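4 搭建过程与现场记录

4.1 为什么在车库里做这件事

先交代一下背景，免得读者以为我们有什么正经实验室。整套东西是在我家车库和隔壁共用工坊之间来回搬着做出来的，机械臂的底座拧在一张旧工作台上，台面不太平，我后来垫了两片铝皮才算稳住。审稿时有人问为什么不用标准机柜，答案很简单：机柜太贵，而且门太窄，推不进去！所以本节写得会比较啰嗦，螺丝、线缆、垫片都会提到，打算在家里复现的朋友大概用得上，只关心控制算法的读者可以直接跳到第5节。

任务本身说起来一句话：让机械臂自己把硬盘从盘位里取出来、再插回去，硬盘装在带把手的托架里。我们给这个项目起名叫Asa，一开始只是文件夹的名字，后来大家叫顺口了，就一直用到现在。

4.2 夹爪

夹爪是改得最多的部分。第一版是Josphat Kashindye画的，两片手指完全对称，夹方块很漂亮，一到盘位前面就傻眼了，因为托架旁边留给手指的空间实在有限，手指稍微厚一点就会蹭到相邻的结构。我们把手指板改成不对称的，切掉了几个角，板与板之间用内六角螺丝连接，这样哪一片磨坏了就单独换哪一片（我强烈建议不要用胶，我用过，拆的时候掰断了两块板，气得我当天就收工了）。板子一律做成哑光黑，这是Subira Kioko坚持的，她负责视觉部分，说腕部相机离手指太近，亮面板子的反光会把托架的边缘淹掉。我起初觉得她小题大做，换完以后分割结果确实干净了不少，只好请她吃了顿饭。

螺丝头我们没有涂黑。这算是一个遗留问题，金属螺丝头在强光下仍然会出现小亮点，目前靠固定掩膜把它们盖掉。掩膜是手工画的，每次换手指板都得重画一遍，很烦，但也就几分钟的事。

手指的控制板叫Biwott，是Kipchumba Mwakalinga自己布的线，固件也是他写的。它只做两件事：读电机电流，按设定值限流。限流值调了很久。太小了，托架刚离开导轨就滑；太大了，塑料会被夹得嘎吱响，听着心疼。最后我们没有用单一数值，分成了接近、夹持、拖出三个阶段各设一个，具体参数见附录。

4.3 供电与走线

走线这一块我得检讨。早期的线缆全部从手臂下方绕，工作台上到处都是线，手臂转到某个姿态就会勾住一根。有一次它把路由器的网线拽了下来，日志也跟着断了，那一组数据只能作废。后来Faith Mwaipopo花了一个下午，把手臂上的线用尼龙扎带沿着连杆固定，在肘部和腕部各留出一段余量。余量留多少没有公式，我们的办法很土：让手臂慢慢走到几个极限姿态，看线绷不绷，绷了就剪开扎带重来。

电源和控制分开走两路，这一点请务必照做。我们最初图省事共用一个电源，电机一启动，相机就掉帧，查了整整一个星期的软件，最后发现软件根本没毛病。

4.4 视觉与对准

腕部相机的好处是离得近，坏处也是离得近。手指一合拢，画面里有一大块都是夹爪自己，托架往往只剩上面一部分。所以我们没有指望在抓取的最后阶段还能看到完整的托架，定位主要在接近之前完成，之后只跟踪把手和导轨的边缘。Subira写的滤波模块叫Filtero，负责把跟踪结果里的跳变去掉，代码很短，随论文一起放出来了。

颜色帮了大忙。我们用的是蓝色塑料托架，跟周围的浅色金属反差明显，简单的色调阈值就能给出一个不错的初值。当然，这也意味着换成黑色托架时要另想办法，Jamshid Rahimi正在试一个基于轮廓的版本，名字叫Skelden，目前还不稳定，本文不报告它的结果。

光照方面，车库的灯太亮，白色的面板很容易过曝。我试过贴纸、试过挂窗帘，都不理想，后来干脆锁定曝光，以托架为准，背景过曝就让它过曝去吧。

4.5 取出动作

取出时最难的是开头那一小段。托架在导轨里的配合有松有紧，如果手指的拉力方向跟导轨不一致，托架就会歪着卡住，再用力也没用，还可能伤到接口。我们的做法是先轻拉，同时监测电流，一旦电流上升而位移没有跟上，就退回去，把腕部转动2度再试。角度试探的顺序是固定的，先左后右，听起来很笨，效果却比我们写过的几种聪明办法都好。

另外要注意硬盘底面。电路板是露在外面的，手指绝不能从那一侧去托，所以规划器里给底面加了禁入区，宁可抓取失败也不允许进入。测试用的都是报废硬盘，数据早就不要了，可养成习惯总归是好的。托架歪在盘位口的姿态见图3。

正式测试一共做了100次取出，有17次需要触发角度试探，其余的直接拉出。全部调试加测试期间，夹爪的开合次数累计为1,335次，手指板换过一轮，螺丝有松动，我们后来补了螺纹胶。这里的胶只用在螺丝上，别误会。

图3 夹爪夹持蓝色托架，托架倾斜，仍有一部分位于盘位内（腕部相机拍摄）。

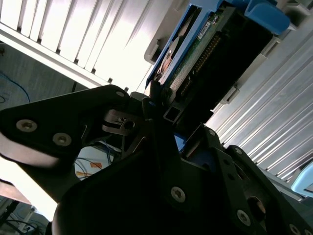
插回动作比取出麻烦得多，因为对准误差会直接变成侧向力。我们目前的策略是先让托架前沿搭上导轨，松一点夹持力，让它自己顺一顺，再往里推，推到电流出现明显台阶时停下。把手的扣合这一步还没有自动化，得由人用手指按一下，我们打算在下一版手指上加一个小凸台来解决。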